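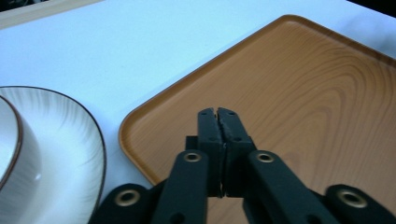
Ansel Pruitt objected, in written comments on the first draft of this paper, that a meal served on a tray and a meal served from a tray are two different treatments, and that the earlier literature on dining in residential care has mostly lumped them together. We accept the objection. The present section separates the two and reports the lunch observations again under the revised coding.

Figure 2. Wood-grain serving tray on a white tabletop, with a white bowl on a white plate to its left.

5.1 Terms

In what follows, "tray-on" means that the tray stays in front of the resident for the whole meal and that all crockery is eaten from while standing on it. "Tray-off" means that the tray carries the crockery to the table and the crockery is then moved to the tabletop. The tray may afterwards be taken away or left within reach (compare the positions of tray and crockery in Figure 2). We first coded these last two cases as one. They are now coded apart as "tray-off, cleared" and "tray-off, left", following Pruitt's comment that a tray left on a shared table takes up space a neighbour might otherwise use.

A meal is counted from the moment the main dish is within the resident's reach to the moment the resident leaves the table or the dish is collected, whichever comes first. Drinks served before the main dish are not part of the meal. Soup, where offered, is.

5.2 Setting and routine

Observations were made in two homes, Flokora and Hirano, which buy their lunches from the same kitchen contractor, Pruretti. Menus were the same at both sites on any given day. The homes differ in layout. At Flokora the dining room opens directly onto the servery and staff walk a short distance with each tray. At Hirano the servery is at the end of a corridor, trays arrive on a trolley, and the trolley is parked inside the dining room door until the last table has been served.

The difference in layout bears on the treatment. Staff at Hirano told us that unloading each tray at the table was quicker when the trolley was nearby, as the empty trays could go straight back to it. At Flokora an empty tray had to be carried to the servery hatch, and during busy periods it was often left on the table until the next trip. The "tray-off, left" condition is therefore found mainly at Flokora, and we cannot fully separate the effect of the tray from the effect of the building.

Each home ran its lunch in a fixed 45-minute sitting. Residents could stay longer if they wished, but tables were wiped and reset at the end of the sitting and most people left by then. The fixed sitting puts a ceiling on meal length that should be kept in mind when reading the results below. Slow eaters were sometimes still eating when the tables around them were being cleared, and several staff thought this led them to stop early.

5.3 Participants and allocation

The revised analysis covers 20 residents who ate lunch in the dining room on most days during the five weeks of observation. Residents who needed full help with eating were not included, given that the pace of their meals is set largely by the person helping. Residents who needed partial help, such as having meat cut or a lid taken off, were included, and the help was noted.

Allocation was by table. Every table received one form of service for a week before changing to another. We had planned to allocate by resident, but staff at both homes pointed out that serving two forms of lunch at a single table would draw comment and might be taken as favouritism. Table allocation avoided this at the cost of some statistical power. It also means that residents who habitually sit together cannot be treated as independent, and the models were fitted with table as a grouping term.

Seating was not entirely stable. People moved to be near a friend or away from a draught, and one table at Hirano was taken out of use when its leg was found to be loose. Where a resident moved to a table under a different form of service, the meal was coded by what was done at that meal, whatever the weekly plan said.

5.4 Measures

Three kinds of record were kept. Intake was estimated by eye at the end of the meal, using the leftover scale already in use at both homes. Talk was coded as present or absent in each successive interval, with no attempt to record content. Ease of eating was rated on the Fekier sheet, a short checklist on which the observer marks reaching, spilling, lifting of the elbow and repositioning of dishes.

The Fekier sheet was written for meals eaten directly from the table. Its item on reaching assumes a flat surface, and it has no entry for the rim of a tray. In the tray-on condition observers had to decide whether a forearm resting on the rim was a form of support or an obstacle. We instructed them to mark it as neither and to write a note. The notes were read together at the end of the study. They suggest that the rim served as a rest for some residents and got in the way of others, with seat height the most likely reason for the difference. Residents in lower chairs met the rim with the wrist.

Observers were not blind to the form of service, and no practical way of blinding them was found. They were not told which comparison was of most interest.

5.5 Results under the revised coding

Under the original two-way coding, tray-on meals were slightly shorter than tray-off meals, and talk was less frequent. Under the revised coding the difference in meal length remains in the same direction. The difference in talk does not hold up in the same form. Talk was most frequent in "tray-off, cleared" meals, but "tray-off, left" meals resembled tray-on meals closely enough that we would not wish to rank them. This is what Pruitt's comment would predict, although the result leans heavily on Flokora, where nearly all of the left trays were recorded.

Intake did not differ in any way we would regard as meaningful to a kitchen. Leftovers followed the menu far more closely than the form of service. Fish days produced more waste in every condition and at both homes.

Ratings of ease were mixed. Spills onto clothing were recorded less often in tray-on meals. Spills onto the tray itself were recorded more often, probably in part for the simple reason that the tray was there to be spilled on. Repositioning of dishes was commonest in tray-off meals during the opening minutes, when residents moved the plate closer or swapped the places of plate and bowl. After that the conditions were alike. Several residents in the tray-on condition asked for the bowl to be moved off the tray once the main dish was finished, and where staff did so the meal kept its original code.

5.6 Surface and contrast

A secondary question concerns the visibility of crockery against what lies beneath it. White crockery on a pale tabletop gives little contrast at the rim, and the same crockery on a darker or more strongly coloured tray gives more. Figure 2 contains both a white tabletop and an orange wood-grain surface and may help readers to picture the two backgrounds. We did not vary tabletop or tray finish in this study and can therefore say nothing about how much of the tray-on result is a contrast effect. A design in which plain placemats of matching colour replace the tray would answer the question at small expense.

Placemats were in fact tried at Hirano in February, before our observations began, and were given up when they proved slow to dry after washing. The records kept at the time note which tables had them but not the colour, and we have not used them.

5.7 Limits of this section

The coding was revised after the data had been seen. The comparison of cleared and left trays was not in the original plan and should be treated as exploratory. A firm test would require a home in which the distance to the servery does not decide where the empty tray ends up, or one in which staff are asked to leave or clear trays on a set schedule. Lunch was the only meal observed. Breakfast at both homes is taken over a longer period with people arriving singly, and there is little reason to expect the findings on talk to carry over. The evening meal is lighter, is often eaten in residents' own rooms, and is nearly always tray-on.

Working Papers > Dining and Care > Lunch Service > Section 5

Last revised 31 August 2025 | Copyright remains with the authors | Contact the editors | Back to top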